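The Charger Drawer, Sorted (Sort Of)

By the Oredik Home blog desk
October
19 comments · 4 shares

Every fall we clear out one problem spot and post the results. Last year it was the pantry. This year it was the drawer of chargers and cords, and I'll say up front that I went in with doubts. People who sell organizers have been telling me for years that a cable drawer will change my mornings. My mornings are fine. What I wanted was to close the drawer without leaning on it.

The rules were simple. Anything with a plug came out and got tried in an outlet. Anything that didn't match a device we still own went in the recycling bag. Notes go with each stop in the gallery, and I've kept them short.

1. The black bricks

Most of the drawer was plain black power adapters, and most of those had lost whatever they once powered. One came with a Rikent speaker that died two apartments ago. I kept it anyway for a week, then came to my senses. A label maker would have helped here, but only if I'd used it back when I still knew what things were.

2. The pink one

I was ready to make fun of colored chargers. It seemed like a way to get people to pay extra for something that sits behind a couch. Then I spent an afternoon digging through black cords and had to admit that salmon pink is easy to find.

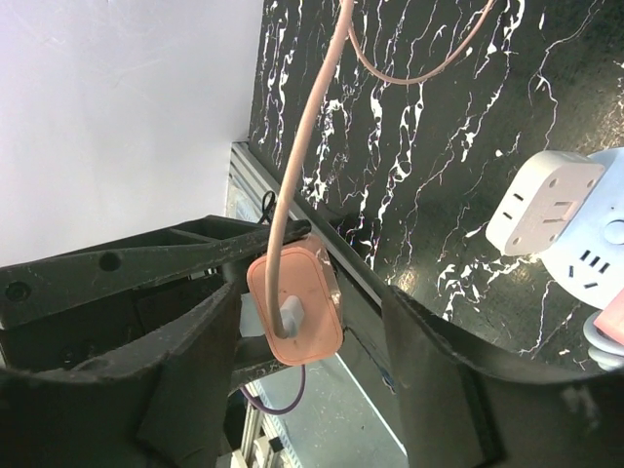 Rounded corners, a glossy front, and a thin pink cable plugged into the face of it with a pale gray USB connector. The cable being the same color as the charger is the part I'd pay for, maybe. At least you know which two things go together. I'm less sold on the gloss, and I'd like to see how it looks after a year of being dropped into bags. Keeper, for now.

3. The extra-long cords

There's a belief in this house that a longer cord is always better. I don't share it. A long cord on a nightstand is a short cord plus a pile. Two stayed, for the outlet behind the bookcase, and the rest went.

4. The velvet-lined organizer

This is the Colov tray that a few readers told me to buy. It has nice little slots, and all of them are sized for cords that nobody at my address owns. Anything thicker than a phone cable pops back out — I tried folding, I tried coiling. The tray now holds batteries and does a decent job of it.

5. Twist ties against hook-and-loop straps

The Mokoena straps come in a roll and you cut them to length. They hold well and they also grab every sweater that passes by. Bread-bag ties are free and hold nearly as well. I went with the ties, and I know I'll hear about it in the comments.

6. The drawer, after

It closes. There's room at the front for the scissors, which used to live on top of the microwave. I've been asked whether it will stay this way and I'd put my money on January. Next up is the cabinet over the fridge, if I can find the step stool.

19 comments
Share this gallery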